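March, workshop notebook, kitchen end

Started a little after 2 p.m. with the plates, because the mugs are Corinne's and I was told to stay away from the mugs.

Background for whoever reads this after me. The Cudgate lunch set was bought in odd lots, so no two plates in it agree on anything. Rims differ, glazes differ, and I suspect the diameters differ by just enough to make a stack lean. Marisol calls it a collection. The glaze tests from the Zamora kiln run got mixed in with it last fall, and since then people have been eating sandwiches off samples. Today's job was to get everything onto the gray table, look at each piece properly, and decide what goes back in circulation and what gets a number and a shelf.

First one considered was the pink-rimmed plate with the little sprig on it. I like it more than I'm prepared to say at a meeting. Entered as lunch set, condition fair, no number.
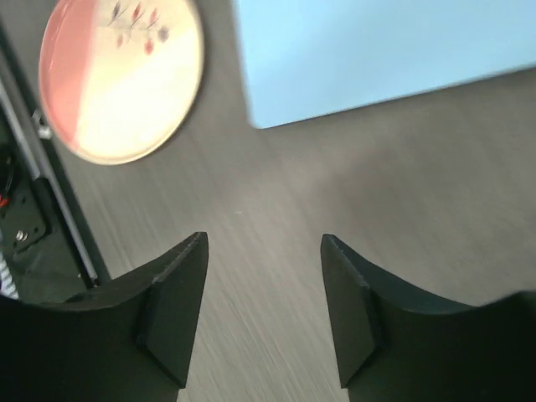

Catríona's rule is that a test piece has a mark on the foot and a lunch plate doesn't. A fine rule, and it would be finer if all the marks had survived the dishwasher. Piece 114 has a mark I can read. Piece 207 has a mark I can read if I already know it says 207. Everything else I sorted by temperament.

The teal with the blossom branches is a keeper for the shelf. Brown edge, glossy, and the branches are painted with a very light hand. I checked the rim with a thumbnail all the way around and wrote "sound" in the ledger, then found that Cúc had written "sound" next to the same piece last time, in better handwriting. So the ledger works. It's only the shelf that doesn't.

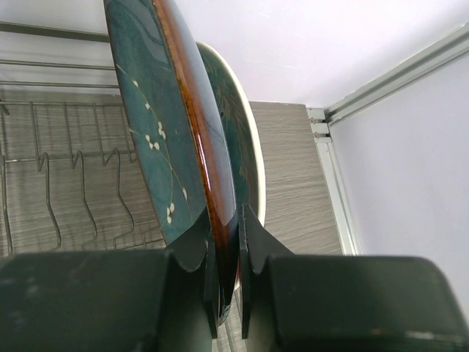

On racking: plates on edge take less room and let you pull one without lifting six. They also knock against each other if you're careless, and I've been careless. New practice as of today – one slot, one plate, and no leaning a second one in "just for now." I wrote that on tape and stuck it to the shelf. Lilibeth has already corrected my spelling of "leaning."

Then the argument about what counts as a matching pair. I laid some out flat to settle it, which settled nothing. Dark ones make the bright ones look loud, bright ones make the dark ones look sulky. 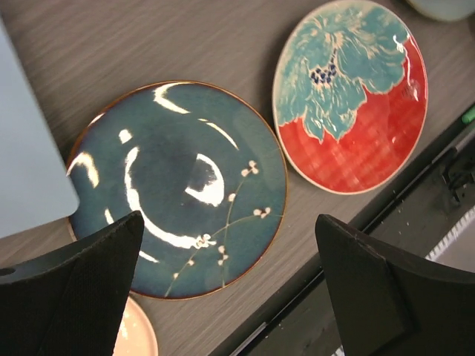 Teal with blossom branches, and the turquoise leaf and red-orange plate to its upper right.

The leaf plate is staying in the lunch set whatever the ledger says. If the red-orange is a Zamora glaze then somebody can prove it. I have asked twice.

Wiped down at the end of the session and wrote up the count: 13 pieces with numbers. The rest go back to honest work under sandwiches. Remaining question is where the numbered ones live, as the top shelf is full of Trarar catalogs and the bottom one is at shin height. 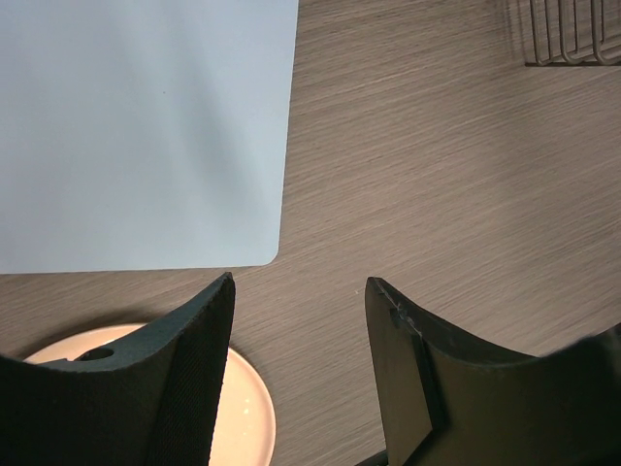 Cúc thinks the bottom shelf is fine if we put the heavy pieces there and move the recycling bin, and she wants the numbers redone in underglaze pencil before anything gets washed again. Agreed on the pencil. The bin has been there longer than I have, so I'll raise it gently.

To do: pencil, more tape, ask Catríona about 207.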